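Forum > Equipment and Budgets > Handheld grippers: one pair or two to start?

wycliffe_r
Started in February

We are planning a small cloth handling project and I have to put in an equipment request. The work is folding and picking up clothes and bedding in ordinary homes, recorded with handheld grippers, no arm at this stage. The arm comes out of next year's money if it comes at all.

I have two quotes. Brotavow wants 1220 per gripper with the camera mount and spare pads. Drultelau wants 700 per gripper, pads extra, and they won't say how much extra until I give them a quantity. The plan is 5 homes. I can't decide between one pair and two pairs. Knit items are the part I'm most worried about, so this is the kind of pick I mean.

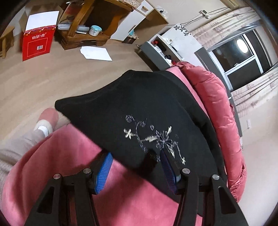

Black knit with metallic embroidery, held between the blue pads.

Has anyone bought from either of them? Mainly interested in what you spent after the first order.

jmakori

Bought from Drultelau last year. Grippers were fine. Pads were the problem. We went through a set in 8 sessions and the reorder took longer than the whole first order. If you go with them, put the pads on the same purchase order and get the price in writing before you sign.

Mwajuma A.

Two pairs. If a pivot loosens in the middle of a home visit you lose the visit, and the person who let you into their house is not going to be free again soon. I would take the cheaper ones and buy double.

kipondieki

Disagree with Mwajuma. Four cheap grippers means four things to calibrate and four sets of pads to keep up with. We had that and half of them sat in a drawer. One good pair and a box of spares costs less over a year. Wycliffe, how many people do you have on this?

wycliffe_r

Two people, sometimes three. Both hands get used on the larger items, so a pair really is the minimum. Another one from the bedding part:

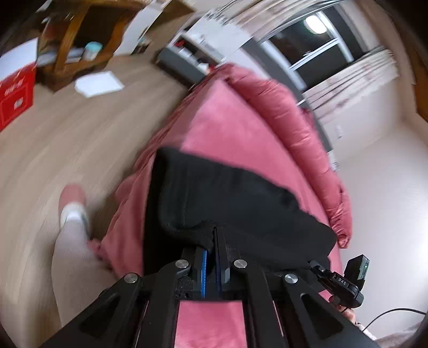
Dark cloth on the bed, second gripper at lower right

Mwajuma A.

Then you have no backup at all with one pair. Kip, your drawer was a scheduling problem. You had one team and bought for two.

kipondieki

We bought for two because the budget was approved for two. But fine, three grippers then. A pair and one spare. At 700 that is 2100, at 1220 it's 3660. The difference pays for a lot of pads and a decent case.

jmakori

Three only works if left and right are the same part. Ask. On ours they were, but the cable lengths were different and we had to order one.

L. Roman

I do the purchasing for our lab, so a few things from that side.

Ask both firms for a price on pads, screws and cables as separate lines. If they refuse, assume it's high. Ask who pays shipping on a repair. Brotavow paid one way for us and we paid the other.

Also budget for time on the floor and on the bed. Anel on our team kept a log, and the slow part was moving people around the furniture and getting the next item ready. A second pair would not have made those days shorter. Small bedrooms are the worst for this, you end up kneeling or sitting on whatever you are recording.

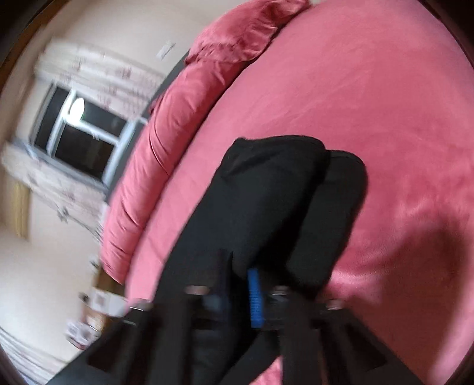 So put knee pads and a folding table on the request too. They are cheap and they never get refused. Storage as well. We forgot storage and had to go back for it, and the second request took longer to approve than the grippers did.

Mwajuma A.

I'd still go to four if the money is there. But I can live with three.

wycliffe_r

Thanks all. I've asked both for separate lines on pads and cables, and asked Drultelau if left and right are the same part. Wang in our finance office wants a single vendor, so whoever answers in full first has a good chance. Leaning toward three from Drultelau with pads on the same order.

kipondieki

Get the lead time on the pads too, not only the price.

jmakori

Yes. Ours said two weeks and it was closer to six.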